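The Bean Keeper of Clurndale

At 3,715 feet, with a frost that can show up in early June and another one waiting at the end of summer, Clurndale is a silly place to grow dry beans. Tymofii Sydorenko grows 18 kinds.

I drove up expecting to spend an hour with him and stayed until dark. I should admit that I already liked beans. I'm the sort of person who buys a bag because the beans look like little painted horses, and then keeps them in a jar for two years. Sydorenko finds this annoying. "They're food," he said, before I had both feet out of the car. "An old bean is a sad bean. Cook them!"

His field sits behind the house on a slope that faces southeast, with a row of plum trees along the top to slow the wind. When I got there the plants had been pulled and the last of them were hanging upside down in the shed, brown and rattling, and the whole place smelled like hay and dust. He cracked a pod with his thumb and rolled the contents into my hand. They were fat and nearly round, white with a maroon splash at the eye, and so shiny they looked varnished.

That one is called Moroz, and it's the reason I went.

Moroz means frost in Ukrainian, and the bean earned the name. Sydorenko's grandmother grew a mixed patch of pole beans and saved seed from all of it without much sorting. When he came to Clurndale he brought a sock full of them. The first year, a June frost flattened nearly everything he'd planted. He was ready to plow it under and put in potatoes when he saw seven plants still standing at the bottom of the slope, where the cold air pools and where, by any reasonable guess, they should have gone first.

"I didn't do anything clever," he told me. "I put sticks next to them so I wouldn't step on them."

He saved the seed from those seven, planted it, lost some, saved again. The plants got shorter and earlier. The splash of color got darker, for no reason he can explain. These days Moroz goes from seed to dry pod fast enough to slip between the two frosts in most years, and people who garden in cold spots have started to write to him about it. He answers on paper, usually with a few beans in the envelope.

What makes a bean worth all this trouble? Flavor, first of all. If the only dry beans you've eaten came from the bottom shelf at the supermarket, there's a good chance they'd been sitting in a warehouse for years before you met them. They take forever to cook, they split on the outside while the middle stays chalky, and they taste of whatever you put in the pot. A bean from this fall's harvest is another animal. It softens evenly, the skin stays on, and the broth it leaves behind is so good that I have stood at the stove and drunk it out of a coffee mug.

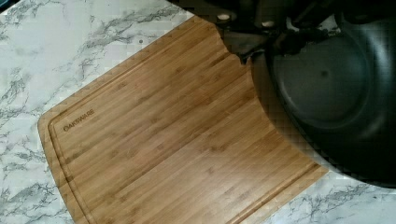 Then there's the variety, and I mean the wild, ridiculous variety. Sydorenko keeps his seed in jars on a long shelf in the hallway, out of the sun, and walking past them is like walking past a candy counter. There are black ones as small as peppercorns and tan ones striped like a tabby cat. There's a purple bean that turns gray in the pot (he's fond of it anyway) and a yellow one that holds its color and makes a soup that looks like melted butter. One jar has a mix he calls "the arguments," full of crosses that turned up on their own and that he hasn't made up his mind about.

Beans mostly pollinate themselves, so they're about the easiest crop there is for a beginning seed saver. You don't need bags or tweezers or a big field. You leave some pods on the plant until they're dry and papery, you shell them, you let them sit out on a tray for a few more weeks, and you put them in a jar with a label. The label matters more than you'd think. Sydorenko has one jar marked only "good" in his own handwriting, and it drives him crazy.

He picks seed plants early in the season, while everyone else is still thinking about supper. A strip of red yarn goes around the stem of any plant that comes up strong, flowers early and stays healthy through the wet weeks. From then on it's off limits to the kitchen. His rule is to mark them before you know how many pods they'll carry, so that you aren't tempted to eat the best ones and save the leftovers. I've done exactly that for years, and my garden shows it.

The cooking is simple, and he gets a little heated on the subject. He doesn't always soak. With beans from the current harvest he rinses them, covers them with plenty of cold water, adds an onion cut in half, a bay leaf and a spoonful of sunflower oil, and brings the pot to a hard boil for ten full minutes. (Don't skip that part with kidney types, which can make you sick if they're undercooked.) After that he turns the heat down until the surface barely shivers, and he leaves the house to do something else.

Salt goes in when the beans are halfway tender. I asked him about the old warning that salt toughens the skins and he just laughed and waved a spoon at me. In my own kitchen I've salted at the start, in the middle and at the end, and the only beans I've regretted are the ones I didn't salt until they were on the plate.

He tests five at a time. One soft bean tells you about one bean, he says, so you fish out five from different parts of the pot, and if all five are creamy you're done. Then comes the step I had never heard of and now do every time: he takes the pot off the heat and lets it sit, lid on, until it's just warm. The beans drink up some of their broth and plump out, and the flavor settles in. 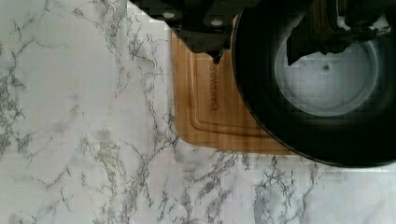 Cutting board and cookware on a marble-patterned counter.

We ate Moroz that way, in deep bowls, with fried onions, a lot of dill and a slice of dark bread to push things around. It tasted like chestnuts, with something almost smoky at the back, though there wasn't any meat in it. I had seconds. I would have had thirds if he hadn't started packing the rest up for his neighbor.

A good part of what he grows leaves the farm like that, by hand. The rest goes down the valley to Virkham, where the seed swap called Tramus fills the old grange hall once a year. Tramus has three rules, painted on a board by the door: bring seed you grew yourself, write down what you know about it, and take only what you'll plant. No money changes hands. People trade peas for garlic and squash for a story about a great-uncle, and they trade a great many beans.

I caught this year's swap on my way home, and I loved it. A retired bus driver gave me a paper packet of lettuce seed and a very long speech on slugs. Two sisters had a tablecloth covered in corn, every ear a different color, and were refusing to part with the blue one. There was a crowd three deep at Sydorenko's table before he'd finished setting out the jars, and he spent most of the afternoon asking people hard questions about their soil.

He isn't sentimental about where it all came from. When I asked whether the old mixed patch still meant something to him, he thought it over and said that his grandmother would have complained about the size. Hers were bigger. But she had a longer summer, he added, and a better hoe.

He's also in no hurry to fix Moroz in place. Every season he plants a short row at the very bottom of the slope, in the cold pocket, earlier than makes sense. Some years he loses the entire row. Some years a few plants come through, and they get a stick each and a piece of red yarn, and their seed goes in a separate jar with the year on it. There are gaps in the run of jars where the frost won.

If you want to try this yourself, start with one kind, and pick one you like to eat. Get your seed from a person who gardens near you, if you can find one, and ask when they plant. Put in a few more than you need. Tie your yarn on early. And if you already have a jar of pretty beans on your shelf that you've been saving for some special night, I can tell you that mine took just under three hours, with an onion and a bay leaf, and they were pretty good for their age.

I've got a packet of Moroz in the desk drawer now, 18 beans folded into a page from a seed catalog. He counted them out twice. On the outside he wrote the name, the year, and "too early is fine."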